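A visit to the Simbridge home and storage fair

On Thursday, February 22, 2018 I took the early bus to Simbridge for the small home and storage fair in the old exchange hall. I had read about it on a paper stuck to the door of our library. I live in two rooms with a lot of things and few cupboards, so the subject is close to my heart. I write this report for those who asked me if it is worth the trip, and also for myself, so that I remember what I saw before the next one in May.

The ticket cost 5 pounds at the door. They stamped my hand with a blue stamp which did not wash off until Saturday. The cloakroom was closed, so everyone carried their winter coats over the arm, and between the stands it became quite narrow. I recommend to leave the big coat at home if the weather allows it.

The hall has two floors. Downstairs were the bigger firms, with shelves, wardrobes and beds with drawers. According to the leaflet there were 92 exhibitors, but I believe this number includes the people who sold soup and cakes. I began on the left side and went slowly, as I always do at fairs, because when I walk through the middle I miss half.

The first stand where I stayed longer was Putix. They make wall shelves that you can hang without a drill. The young man at the stand put three heavy dictionaries on one of them and it held. I asked what happens on an old wall where the paint comes off in pieces, as it does in my kitchen. He was sincere and told me that in this case I should better use screws. I liked this answer and took his leaflet. The shelves are sold in white, grey and a kind of brick colour, and the shortest one is 20 pounds, which seemed to me a little high for a board.

Next to it was Sandoval, with kitchen drawers. They have dividers which you push together until they fit. I tried them several times and they move softly, but the small feet on the bottom leave marks when you press hard. A lady beside me said that she has had hers for years and the marks never disturbed her. There was also a corner cupboard with turning plates inside, very clever and much too large for me.

I had lunch on the stairs, a lentil soup and bread, and then I went up to the first floor. It was warmer there and the light was softer. Upstairs they had not so many firms. It was given mostly to talks and to what the programme called "table rooms", small rooms where you can see how ordinary things from a home are put in order. I must say that this was the part I enjoyed the most, and I stayed there almost until closing.

The room I chose was prepared by Molla, a shop from the same town that sells fabric bins, bags and pouches. The theme was the mixed table. I think every home has one. It is the table where you put down what you have in your hands when you come in, and after a week you find there a fan, a toy, a bag from the shop and something to eat. In their room the table had a cloth with big flowers in many colours, and I was pleased by this, as at most fairs everything is white and looks like a dentist. 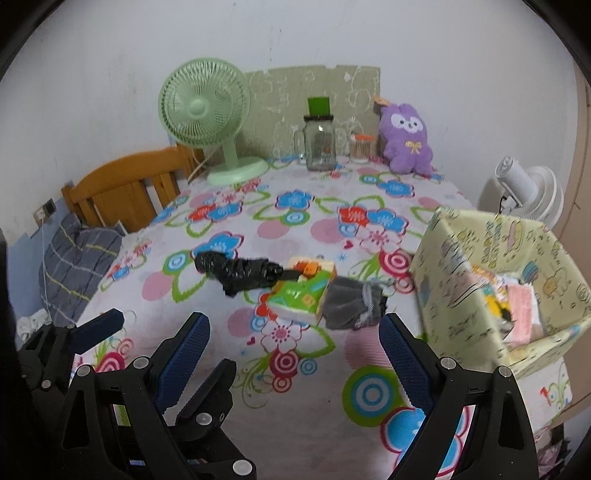 The woman who led the session spoke quickly but clearly, and she repeated the important points. Her first advice was to leave the big objects where they are. A fan needs its place near the wall and its cable, so it makes no sense to move it ten times. You begin with the small and soft things, which take the shape of any bin. Packets and wrappers go inside first, then the bags, and the pouches on top, where the hand finds them.

She had a strong opinion about plastic bags. In her view a crumpled bag is the most dishonest thing on a table, as it looks full also when there is almost nothing in it. She told us to open each one, to take out what is inside, and to fold the bag flat or throw it away. I came home and did this the same evening. In my hallway I found 19 bags, and in one of them was a glove I had been looking for since Christmas.

About glass jars we had a small discussion. A man at the back wanted to put everything in jars, also buttons and batteries. She was not against it, but she prefers jars with a handle if they are to stand on a table and be carried to another room. For thin things, like little sticks, she likes a small clear container with a lid in a strong colour. I agree with her. My toothpicks are in a paper box that has been open on one side for a long time.

Somebody asked about soft toys. The answer was that a toy may stay out, sitting against the wall, if it is only one or two. From three on it is a collection and it needs a bin. There was laughing at this, and I thought of my sister's flat, where they have occupied the sofa.

At the end you could buy the open fabric bins downstairs at the Molla stand. I looked for a yellow one with drawings on it, but I did not find the size I needed and took a plain one in grey. It stands well when it is full. When it is half empty the sides lean a bit inwards, and I have put a piece of cardboard in the bottom, which helps.

Some practical remarks. The lift is slow and fits only a few persons. The toilets are on the ground floor behind the café. The table rooms fill quickly after lunch, so put your name on the list in the morning, on the first floor, at the desk beside the window. The last bus towards the station leaves twenty minutes before the hall closes, and I had to run for it with the bin under my arm.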